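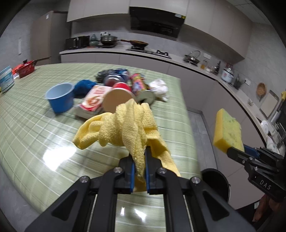
Page last updated: March 12, 2025

Montoya Household Soap Flakes
Item no. 934
Available as an 800 g tub or a 4 kg refill sack

We've been selling these flakes since before we had a proper website, and they are still the thing people phone us up for. Montoya is a plain, pale, slightly old-fashioned soap, shaved thin so it melts quickly in hot water, and you can use it for a surprising amount of the cleaning in an ordinary house. Dishcloths, woollen socks, the kitchen counter, the stroller seat, the mudroom floor in April (ours is a disgrace by then, and I don't suppose yours is much better). It comes out of the tub smelling faintly of clean laundry and not much else, and that's just how we like it.

The recipe belongs to Orsolya Csizmadia, who worked it out on her own stove for her own family and was talked into making a bigger pot of it, and then a bigger one again. It is still made in batches. If your new tub looks a shade creamier than your last one, that's the olive oil varying from one pressing to the next, and it will wash exactly the same.

What's in it
Saponified olive and coconut oils, water, a little washing soda, a little sea salt. The unscented version stops there. The lavender version has lavender oil added after the flakes have dried, so give the tub a shake when you first open it — the scent likes to settle at the bottom.

Making up a bottle for wiping down
Put 30 grams of flakes in a heatproof jug, pour over a litre of hot water from the kettle, and stir until you can't see any more flakes. Let it cool, then pour it into whatever bottle you have. It thickens as it stands, and in a cold pantry it may set to a soft jelly. Stand the bottle in a sink of warm water and it will loosen up again.

For counters, tabletops, highchair trays and wipeable tablecloths, you want a very small amount on a well-wrung cloth. I know everyone says this about every cleaner, but with real soap it does matter! Too much and you'll be chasing streaks up and down the table until supper's cold. Follow with a second cloth and plain water, and a dry one after that if you're fussy about shine.

For baked-on bits, a dab of dry flakes on a damp sponge works nicely. Try the soft side first. The scouring side is fine for enamel pans and oven racks, but keep it off anything glossy.

Washing cloths and sponges
Dishcloths get forgotten, poor things, and then we wonder why the kitchen smells. Drop them in a basin of hot water with a spoonful of flakes, swish them about, leave them until the water has gone lukewarm, and rinse until the water runs clear. Cotton and linen can take it as hot as you like.

Microfibre is a bit different. It wants warm water, a smaller spoonful and a good long rinse, as soap left in the fibres makes the cloth smear. Skip the fabric softener altogether and hang it over the line or the tap to dry. Wash bright new cloths by themselves the first couple of times; Győző Major in our packing room has a set of pink tea towels that will back me up on this.

Woollens and delicates
Dissolve the flakes completely in hot water first, then top up with cold until the basin is comfortably cool on your wrist. Press, don't wring. Roll the sweater in a towel, kneel on the towel, and dry the sweater flat. I do mine on the spare bed with the window open a crack, and the cat is shut out with much complaining.

Where we'd use something else
Unsealed marble, limestone and raw wood you'd like to keep raw. Windows and mirrors, too, unless you enjoy polishing. The flakes aren't meant for the dishwasher — they foam, and they will find their way out onto the floor. If you have very hard water you'll see some grey scum in the sink, and a splash of white vinegar in the final rinse takes care of it. Please don't pour vinegar into the bottle with the soap, as the two will curdle into something quite unpleasant.

Keep the tub closed, dry and out of reach of children and pets. It stings if it gets in your eyes; rinse with plenty of water and see a doctor if it doesn't settle.

Sizes and packaging
The 800 g tub is cardboard with a press-on metal lid, and a good many of our customers keep the empties for buttons and clothes pegs. The refill sack is double-walled paper with a stitched top. Pull the thread from the right-hand end and it should all come away in one go, though I'll admit mine doesn't always. Fold the top down afterward and clip it.

Both sizes come in unscented and lavender. The cedar one Orsolya made in December sold out and we're waiting on oil before she can do any more. If you'd like to be told when it's back, leave a note with your order or ask for Ferenc Magyar at the shop, he keeps the list.

Shipping and pickup
Orders are packed at our shop in Darnemberg and go out by regular post. The big sack ships on its own, so if you order one along with other things you'll get two parcels, and they may not turn up on the same day. Pickup is free. Come to the side door and ring, and bring a cart if you're taking more than one sack.

Goes well with
Juvosex bottle brush, long handle
Grullow cotton dishcloths, undyed
Enamel measuring spoon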